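Ticket 1313 — Paper cups seep at base seam after filling
Queue: Pantry and break room supplies
Opened by: Els Postma
Status: Open, waiting on supplier
Priority: Normal

Problem as reported

Cups from the Jumico carton leave a ring on the table in the second-floor pantry. The ring appears under cups filled with cold drinks. Staff have been doubling the cups, which uses up stock at twice the planned rate. Cups from the Zanda carton on the same shelf have not been reported.

Log

Entry 1. Checked the table first. Wiped it down, dried it, left it for an hour with nothing on it. No moisture. The table is not the source.

Entry 2. Took 12 Jumico cups from the open sleeve and filled each with tap water to 1 cm below the rim. Stood them on dry paper towel. Five towels marked within 57 minutes. The marks are crescents, all on the side where the wall seam meets the base.

Entry 3. Repeated with 12 Zanda cups. Towels dry at 57 minutes and still dry at the end of the day.

Entry 4. Condensation was suggested as a cause. Ruled out for the tap water test: water and room were at the same temperature, and the outer walls stayed dry to the touch. It may still add to the rings seen with chilled drinks, so it stays on the list.

Entry 5. Opened a second Jumico sleeve from the bottom of the carton. Same test, one cup marked out of 12. The fault is present in both sleeves but not evenly. Carton code ends in 163.

Entry 6. Squeezed the cups lightly before filling to see whether handling opens the seam. No clear difference. Rims are fine on every cup checked — the roll is closed all the way around and nothing drips from the lip.

Entry 7. Sent the carton code and four marked cups to Desov, who supply both brands. Desov asked for the storage conditions. Replied: closed cupboard, top shelf, away from the dishwasher vent.

Setup for the pouring check

One grey cup and one yellow-green cup, side by side on the white table. Bottle neck pointed at the opening of the yellow-green cup. 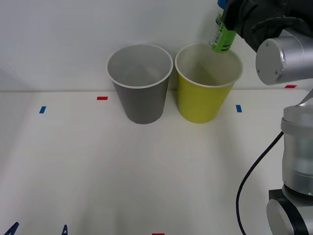

Last changed: February 12, 2026, by Els Postma

Workaround

Use the Zanda cups until this ticket is closed. Do not double the Jumico cups. They can be used for dry items such as sugar sticks and stirrers.

Next steps

Desov to confirm whether other customers have reported the same carton code. If there is no replacement by May, move the standing order to Aerts and close this ticket with a reference to the new order number. Keep the second Jumico sleeve, labeled, in the cupboard until then.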